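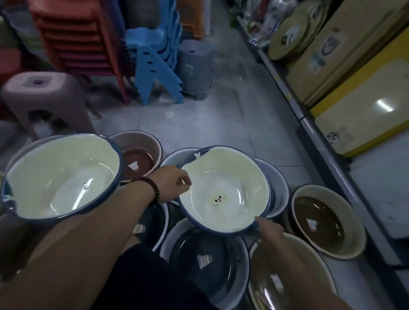
Picking a wash basin at Gostora

The old dishpan split along the base in August, so I went to Gostora on Monday for a replacement. The basins are kept on the floor, near the plastic stools and chairs, with the sizes mixed together. Bring a tape measure. The labels I read gave a price and a stock number but no diameter.

My sink cabinet sets the upper limit. The opening is 17 inches wide and the drain pipe takes up part of the back, so anything with a broad rolled rim has to be measured across the outside of the rim. Interior measurements are no help here.

Inspection

I tip each basin toward the light and look for three faults: pinholes in the coating, chips on the rim, and dents near the base. A chip on the outside wall is cosmetic. A chip on the rim gets knocked again every time the basin is stacked, and it spreads. Run a fingertip around the full edge, slowly, then set the basin on a flat tile and press on opposite sides. If it rocks, put it back.

Color

I prefer a pale interior for rinsing greens because grit shows up on it. Dark brown and navy hide the grit. They also hide tea stains, so it depends on the job. The white one with the blue rim has a small cartoon face printed in the bottom and a cat on the edge. I have no opinion on the face. The cat is one more thing to scrub around.

Capacity

Dariusz Cieślak wrote to ask why I don't buy by volume. Stated volume is to the brim, and a basin filled to the brim can't be carried. I fill mine to 50 percent for dishes and a little under that for greens. For soaking shirts I still use the old Voria tub, 10 years old and dull inside, with no rust so far.

Next I need a rack that fits under the same pipe. Measurements to follow when I have emptied the cabinet.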